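Home | Syllabus | Handouts | Readings | Office hours

Work and Automation – Handout 6
The teardown bench: who does what once the arm comes in
Instructor: Hortensia Jara
Reading time: 6 min

Bring this to class, marked up. Last week we did the general stuff (tasks vs. jobs, who gets asked, who gets told). Today one workplace, one bench.

The place: Harari, a computer refurbishing and recycling shop in Funthorpe. Office desktops come in by the pallet. Each gets opened, checked, stripped for parts or rebuilt. 46 people on the floor when the project began. Arm brought in by an outside firm, Truvik, on a trial contract. Software side is called Rana, you'll see the name in the readings.

Before the arm

One person, one machine, start to finish. Case open, dust out, cables off, power supply out, drives out, board last. Good workers had their own order and would defend it. Agustina Ojeda (lead on the bench, interview in the packet) says she could tell who had done a machine from how the screws were sorted.

Pay was hourly plus a small bonus per finished unit. Remember the bonus, it comes back.

What the arm was bought for

Management's list, from the kickoff memo:
– heavy or repeated pulls, mainly power supplies
– sharp edges, cuts to hands were the top item in the injury log
– steady pace on the night shift, hard to staff

Workers' list, from Divina Bañez's interviews: wrists, cuts, dust. Nights hardly mentioned. Compare the two lists before you read on. Where do they overlap? Who wrote the one that got used?

What a pull involves

Looks easy on the process chart, a single box: "remove PSU". On the bench it's a dozen small decisions. Every maker routes cables differently. The gap by the drive cage is tight and thin wires tend to hang right in it. People feel for the snag with a fingertip. A gripper has to get its finger into the same space without that.

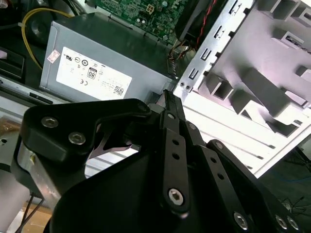
Photo: Sebastián Bustos / course archive

Look at how close the finger tip sits to the base of the drive cage, and at the bundle of wires hanging between cage and power supply. That gap is most of what Bustos writes about in his chapter. His point – a person reaching in there is doing skilled work that was never written down, so it was never paid as skill either. When the shop had to explain the job to the Truvik engineers, it got written down for the first time. 15 pages.

Second point, smaller. The label on the power supply. Approval marks, an 80 efficiency badge, a little square code. Bench workers used to read the label and decide keep or scrap. After the change the decision went to a screen at the next station. Same judgment, diffrent person, lower pay grade. Discuss.

What changed for people

1. Jobs got split. Opening and cable prep in one place, arm in the middle, sorting after. Fewer people see a whole machine.
2. New role, "cell tender". Clears jams, resets, nudges cables out of the way by hand. Four people got it. Training was two afternoons.
3. The per-unit bonus. Whose unit is it now? Dropped in September, replaced with a flat shift amount. Faster workers lost money, slower ones gained.
4. Cuts went down. Everyone interviewed agrees on this one.
5. Talk went down too. Tenders stand apart, behind a guard. Amancay Gallardo calls it "the quiet end" and asked to be moved back.

Numbers, carefully

Truvik's report gives 97 percent of pulls finished on the models it was set up for. The shop's own log says 85, counting every model that came down the line. Both can be right. Ask what's in the bottom of the fraction, and who does the work in the gap – answer is mostly the tenders, and their nudges are not logged as anything.

For discussion

– Is cable prep a new job or an old one with the good part taken out?
– The 15 pages. Who should own them? Agustina says the bench wrote it, the contract says Truvik.
– Would you have kept the bonus? Work out a version that covers tenders.

Write-up: one page, pick one worker from the packet and follow there day before and after. Use the interview and not just my notes. No long intro please.

Related handouts
Handout 4 – Tasks, jobs and the process chart
Handout 5 – Who gets asked: consultation before a purchase
Handout 7 – Scheduling software in home care
Interview packet: Harari bench workers (Bañez)
Bustos, "The Gap by the Drive Cage", chapter scan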